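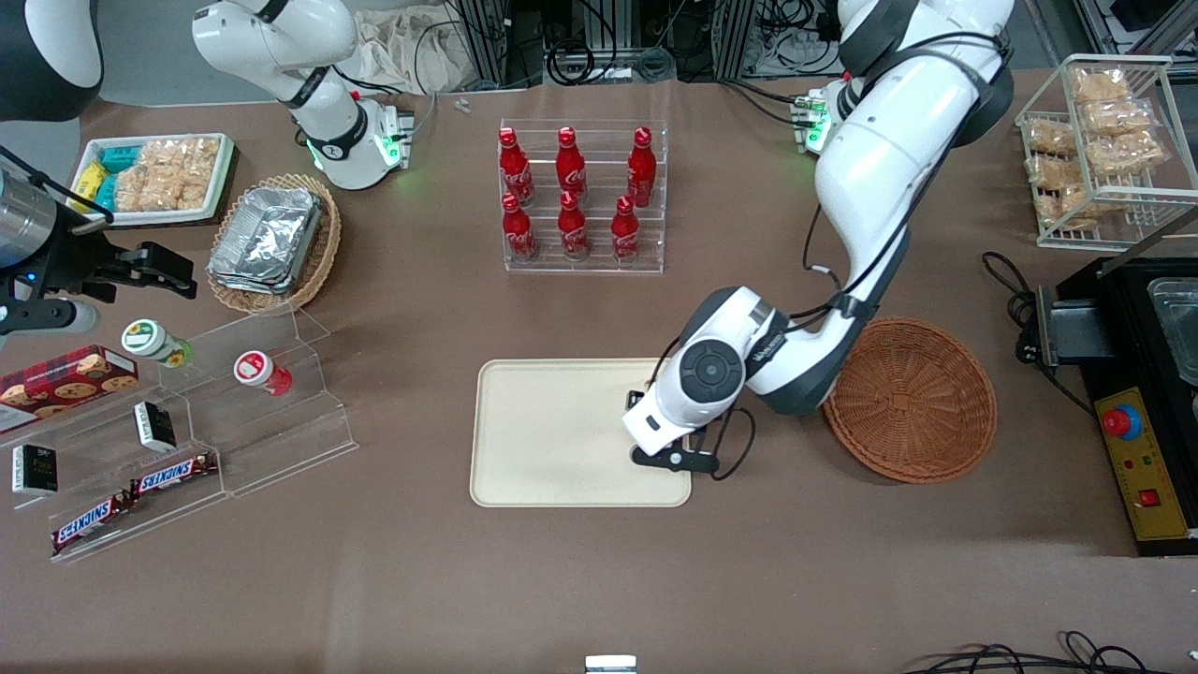 ## Two arms, one tray, and my doubts

8 September 2021

I was against buying the second arm. One arm that works is worth more than two that argue over the same bit of table, and I said so at the Hutchins workshop back in March, before we'd paid for anything. I lost. So now there are two white arms bolted down at the Hutchins end of the shop, and I'm the one writing the code for them.

The project is called Skevex. The idea is a snack counter: you ask for something, the arms put it on the tray, you take the tray. Fine as an idea. A shelf does the same job and doesn't need a red stop button.

### What it cost

We spent 795 dollars on the bits around the arms, mostly aluminum framing, cable and the displays. The framing came from Deltesley and went together without trouble. I have no complaints there, except that I still think the cables want proper channels. Every time I lean over the corner of the table I'm thinking about my sleeve.

### What it does so far

I ran 13 tries at moving a Snickers bar from the acrylic stand to the tray. It managed 3. The wrapper is slippery and the bar sits on a slope, so the fingers tend to close on one end and swing it around. The foil containers are worse. Squeeze hard enough to hold one and you've made it a different shape.

The Coke bottles ought to be easier, being round and all the same, but the back row stands higher than the front and I haven't got a path over the caps that I trust. I've stuck to the front row for now.

Dremo, the planning software we're trying, claims to keep two arms from hitting each other. Maybe it does. I've been running them one at a time and will go on doing that until I've read more of the manual, which is 6 chapters of very cheerful prose and very few numbers.

Next job is the grip force on the foil.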